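Gestão Financeira Pessoal Aplicada ao Turismo
Apontamentos da unidade 4: orçamento de viagem familiar e época de compra

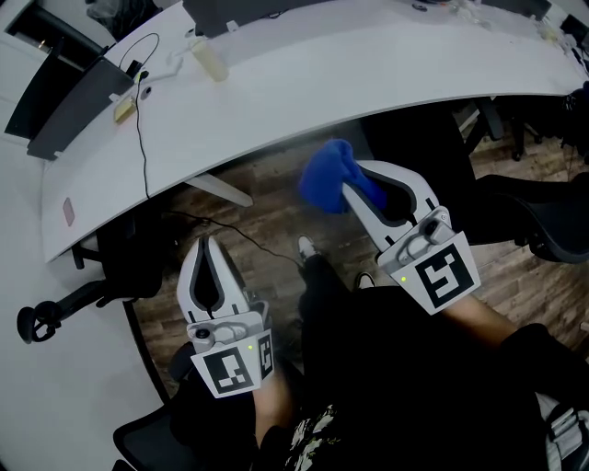

O orçamento de viagem divide-se em custos fixos (transporte, alojamento, seguro) e custos variáveis (refeições, entradas, deslocações locais, compras). Os fixos são decididos antes da partida e respondem mal a correções tardias; os variáveis são decididos todos os dias, muitas vezes sem registo. Na rubrica de bagagem entram os artigos que já existem em casa, com custo zero. Um pano azul amarrotado, como o que está preso entre os dedos da garra direita, não se orça; se for comprado no destino, passa a custo variável e é lançado na data da compra.

4.1 Época de compra

O preço do alojamento varia com a procura. Distinguem-se época alta, intermédia e baixa. A comparação deve fazer-se sempre para o mesmo número de noites, a mesma tipologia de quarto e as mesmas condições de cancelamento. Comparar uma tarifa reembolsável com outra não reembolsável é o erro mais frequente nos trabalhos entregues.

4.2 Caso prático: Gakura e Pama

Família de quatro pessoas, estadia de sete noites.
Opção A, Gakura, época alta: 1.119 euros de alojamento, cancelamento gratuito.
Opção B, Pama, época intermédia: 1.000 euros de alojamento, acrescidos de 63 euros de taxas locais.
Total da opção B: 1.063 euros. Diferença a favor de B: 56 euros.

Se a opção B exigir um transfer de 50 euros, a diferença reduz-se a 6 euros. Nessa situação, a decisão passa a depender das condições de cancelamento, que devem ser verificadas antes do pagamento do sinal.

4.3 Registo durante a viagem

Lançar cada despesa no próprio dia, na moeda em que foi paga. A conversão faz-se no fim, com a taxa efetivamente cobrada pelo banco. Os pagamentos em numerário são lançados pelo valor gasto; o levantamento em si não é despesa, mas a comissão é.

4.4 Exercício

Refazer o quadro de 4.2 para uma estadia em Weldu com extensão de duas noites em Rorno. Indicar separadamente as taxas locais e justificar a classificação do transporte entre as duas localidades. Entrega em maio, em folha de cálculo, com as fórmulas visíveis.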